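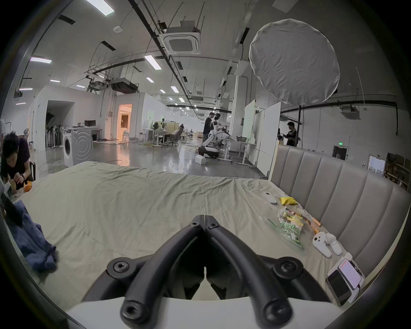 How many demonstrations does a single folding task need before training is worth starting?

For one garment type on one surface, 2,000 is a reasonable floor. Below that, our policy grasped well and placed badly.

tamrig_ops
Depends on the filter. On Tam we threw out 16 episodes in one Tuesday session, all for lost tracking. Count what survives.

zs_antal
Zsófia Antal, Prestetti data group. I disagree with the floor. We trained on fewer and got usable folds, but start poses were varied on purpose.

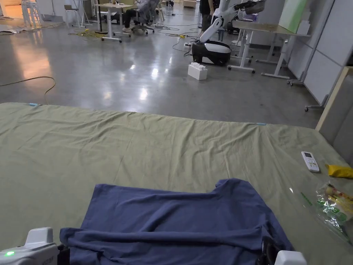 Start pose matters more to us than operator speed. A shirt laid out roughly flat with the lower part bunched into folds is a better start than a pressed square, and I leave the remote and the snack bag on the sheet as distractors. Tape on the far edge of the sheet gives you a border to check against between takes.

kessel_16
Distractors in every episode are a mistake. The model learns the remote as a landmark. We saw this with Stilutell - it failed when the clutter was removed.

zs_antal
Only if they stay put. Move them every few takes.

kessel_16
Then log it. Unlogged moves are noise.

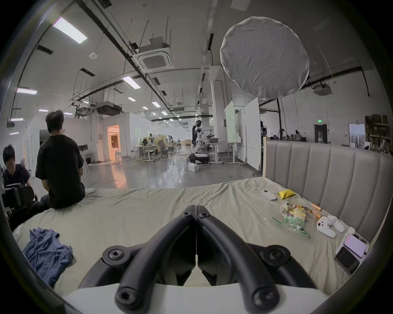

Should failed grasps be kept in the set?

Keep them if the operator recovers within the same episode, and tag the recovery. Drop the ones that end on the failure.

tamrig_ops
Agreed on tagging. Trarance exports drop custom tags unless you set the schema to version 2, so check before you upload.

kessel_16
Still on version 1 here. Will test in February.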